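Flokoso Language Café - your questions answered

Last updated November 8, 2018

We get a lovely pile of emails every month and plenty of them ask the same things, so this page gathers up the answers. If yours isn't covered, write to us anyway. We like hearing from you!

What is the language café?

It's an evening of conversation in other languages, held at the Fiore tearooms on Lindden Street. You sit down at a table where everyone is having a go at the same language, you order something to drink, and you talk. There's no teacher at the front and no homework. Some people come once to brush up before a holiday and some have been turning up since our very first July evening, when we had a single Spanish table and far too much cake.

Which languages do you have?

Spanish, French, Italian and German run every time. Portuguese and Welsh run every other session, and the Welsh table has become wonderfully noisy of late. isiZulu is the newest, hosted by Zinhle Xaba, and if you've never tried the click sounds before you are in for a treat (bring water, you'll be laughing and it dries the throat).

I only know a few words. Can I still come?

Yes, please do! Every language has a starter table where speaking English is allowed for the first half hour. After that the host will nudge you along, very kindly. Knowing how to say your name and ask for a coffee is plenty to start with. We've had complete beginners telling long stories about their cats by the spring, mostly in the present tense and with a lot of arm waving.

My grammar is terrible. Will people correct me?

Only if you ask. Tell your host at the start whether you'd like corrections as you go, corrections at the end, or none at all. I'm an "at the end" person myself - I lose my thread completely if somebody stops me halfway through a sentence.

How much does it cost?

It's £2 on the door, or £4 if you'd like the printed word sheet and a slice of whatever has been baked. Drinks are paid for separately at the counter. Under-16s come free with an adult.

Do I need to book?

Not for the regular tables. The film nights and the cooking evenings do fill up, so for those we ask you to put your name down at the desk or send an email. If you can't make it after all, let us know and we'll pass your place on.

What is Kusis?

Kusis is our word-swapping game, and it's the thing people talk about most! One player picks a word, and the others have to find out what it is by asking questions in the language of the table. Guess it and you keep the card. We made the cards ourselves and there are now 1,310 of them, of which 339 are food, which tells you a fair bit about us. You can borrow a set for a fortnight, and we've had some come back with new cards slipped in. Keep doing that.

What should I bring?

A pen and a small notebook if you like writing things down. Phones are fine for looking up a word, though do try describing it to the table first. Last month someone got all the way to "wheelbarrow" using only "garden", "one foot" and a mime, and the whole room clapped.

How can I practise at home between sessions?

Little and often is what works for most of us. Label things in the kitchen, talk to the dog, listen to the radio while you wash up and don't worry about catching every word. My own favourite is a word of the day on a small whiteboard. Write it up at breakfast, use it out loud as many times as you can, then wipe it off at bedtime and see if you can still spell it in the morning.
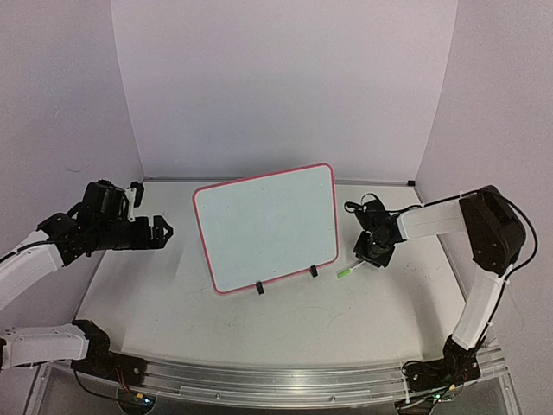 A small board on stand feet, ready for the next word.

Can I host a table?

We'd be delighted. You don't have to be a native speaker, but you do need to be able to keep a chat going when it dips. Come along to two sessions as a guest first, then have a word with Zinhle, who will pair you up with another host for your first evening.

Is the venue accessible?

The tearooms are all on one level, with a ramp at the side door and an accessible toilet. It can get loud when the tables are full, so ask for the back room if you'd find that easier. Hosts are happy to move a whole table in there.

Do you stop for the holidays?

We take a short break over Christmas and start again in the second week of January. New dates go up on the noticeboard by the door and on the events page.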